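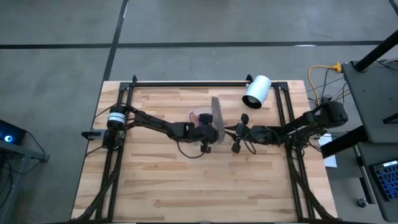

Butcher block is a kind of wood surface made by gluing many smaller pieces of wood together. You might find it on a kitchen counter, a workbench or a school art table. A tabletop like this one is made of long strips of pale wood laid side by side. Look for the darker streaks in some of them. Each strip was cut from a larger board, and no two boards grow with the same pattern.

Print this page | E-mail this page

Why not use one big piece?

A tree trunk is round, and most trunks are not wide enough to give you a whole tabletop in one slice. Even when a tree is that wide, a single wide board causes trouble. Wood takes in water from the air when the weather is damp and lets it go when the weather is dry. When it takes in water it swells, and when it dries it shrinks. A wide board that swells and shrinks can bend. Woodworkers call this cupping, and a cupped board looks a little like a very shallow bowl.

Narrow strips bend less. When they are glued together, a strip that pulls one way is held by its neighbors, so the whole top stays flatter.

How the strips are joined

First the wood is dried. Fresh wood holds a lot of water, and drying it in the open air can take many months. Sawmills often use a kiln — a large warm room with fans — to do the job faster.

Next the boards are cut into strips and the edges are planed smooth. Glue is spread along the edges and the strips are pushed together. Long clamps squeeze them until the glue sets. Good wood glue makes a very strong joint. If you tried to break a well-made top, the wood might split before the glue let go.

Last comes sanding. Sandpaper has a number that tells you how rough it is, and a small number means rough paper. At the Gundbridge workshop, sanding ends with 200 grit, and by then the top feels smooth under your hand.

What are the streaks?

The lines you see in wood are called grain. They come from the way a tree grows. In many places a tree adds one new layer each year, just under the bark. Wood that grew in spring is often lighter, and wood that grew later in the summer is often darker. Streaks can also come from the center of the trunk, where the wood is older and is called heartwood.

Looking after a wood top

Wipe up spills soon. Water left standing can leave a mark or raise the grain, and then the surface feels fuzzy. Put a mat under hot pans. Many tops are rubbed with oil 3 or more times when they are new, and again when the wood starts to look dull. An adult should do the oiling, and oily rags need to be put away safely.

Try it yourself

You need 5 craft sticks, white glue and two rubber bands. Spread glue along the long thin edges and lay the sticks side by side on wax paper. Put the rubber bands around them and leave them until Tuesday, or for a full day at least. Then take off the bands and try to bend your small board gently across the sticks. Compare it with a single stick.

This site uses cookies. By continuing to read, you agree to our use of cookies.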